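The Sekumau premiere looks, and the jacket I can't stop thinking about 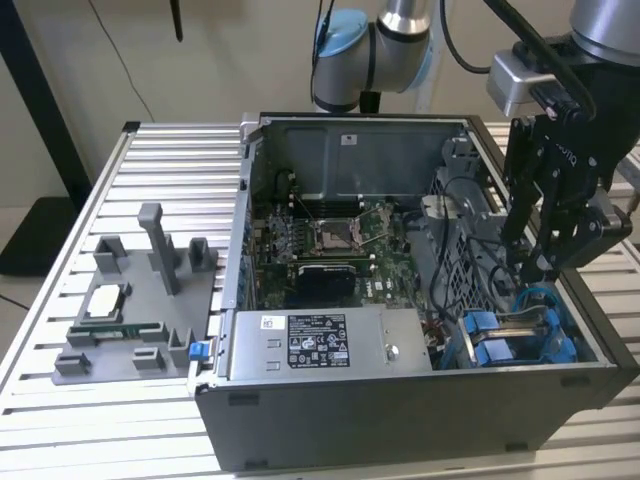

Open Dell tower on the bench, side panel off.

Okay, so I stayed up way too late scrolling through the red carpet photos from the Sekumau premiere and I have opinions. So many opinions! I saved 51 pictures to my phone, and my storage was already begging for mercy.

Let's start with the lead actress, because wow. She showed up in a mustard Ardeleanu suit with shoulders out to here, no jewelry at all, and hair that looked like she'd air-dried it in the car. On me it would be a costume. On her it looked like a regular Tuesday errand outfit that happened to cost more than my rent. The pants puddled a little at the hem (I know some of you hate that) and I loved it.

Her costar went with head-to-toe lilac. I wanted to like it more than I did. The color was gorgeous, but the sleeves were fighting the skirt and the skirt was winning. She wore something similar at the Bindlow festival back in October, with a simple flat sandal, and that was so much better. Please bring back the sandal.

And the younger brother from the movie! Seventeen minutes of screen time, tops, and he walked in wearing a cropped velvet jacket with 3 giant buttons like he owned the building. I've watched the clip of him trying to sit down in it more times than I'm willing to admit. My sister says he looked like a fancy bellhop. She's wrong, and I've told her so.

Flulo already has a copy of the jacket up for 200 dollars, in black and in a sort of wine color. I put the wine one in my cart, took it out, put it back. It's still in there. I don't go anywhere that calls for velvet, unless you count my cousin's birthday dinner, which is at a place with paper tablecloths.

My least favorite of the night was the feathered cape, and I won't say more than that, you've all seen it.

Anyway, tell me your best and worst in the comments, and if anybody owns that Flulo jacket, does it run small? The size chart makes no sense to me.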